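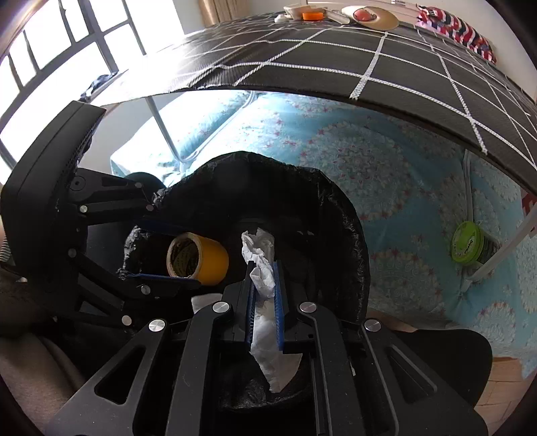
Equipment questions, before you sign anything

These come up every time a department asks for money for hand-held grippers or the arms that are supposed to follow. Answers are by Siebe Kuipers, purchasing. Complaints can go to me too.

Do we need robot arms this year?
I doubt it. Hand-held grippers let people record the task first, and if the recordings are no good an arm won't fix them. Ask again in June.

Should we buy one gripper or a pair?
A pair, if your job includes tidying or sorting. People want to hold one thing while they drop another in the trash, and with one gripper they end up changing the job to suit the tool. If all you do is pick and place, buy one and see.

The Rultine quote says 200 usable recordings a day. Is that right?
It's their number. On our trial the best day gave us 186, with two people who had done it before and a task that took seconds. A normal day was closer to 100. Budget on the normal day.

What wears out?
Finger pads, then the joints. Pads are sold as a consumable and priced like jewelry. Zevov would not tell us how long a set lasts, so I put a spare set per gripper in every request. Check the pivots for play on Thursday when you charge everything.

Can it handle soft things, like tissue or plastic bags?
Sometimes. Every sales demo I've sat through used a wooden block. Bring your own trash and your own tape to the demo and watch what they do with it. Halvorsen agreed to this. Calteo said they'd get back to us.

Do we need a special room?
No. A table, a bin and decent light will do. Leave "lab fit-out" off the form, I will only cross it out.

What does the support contract cover?
Less than you think. Read page 11, where shipping both ways is yours and "next-day response" means an email. Cristóvão Salgado got the shipping line struck from his, so ask.

Is leasing cheaper?
Only if you send it back on time. So far no department has.

How much should I set aside for labor?
More than for the hardware. Somebody has to do the task over and over, somebody has to check the files, and the vendor's spreadsheet has a zero in both rows. Fill those in before you send me anything.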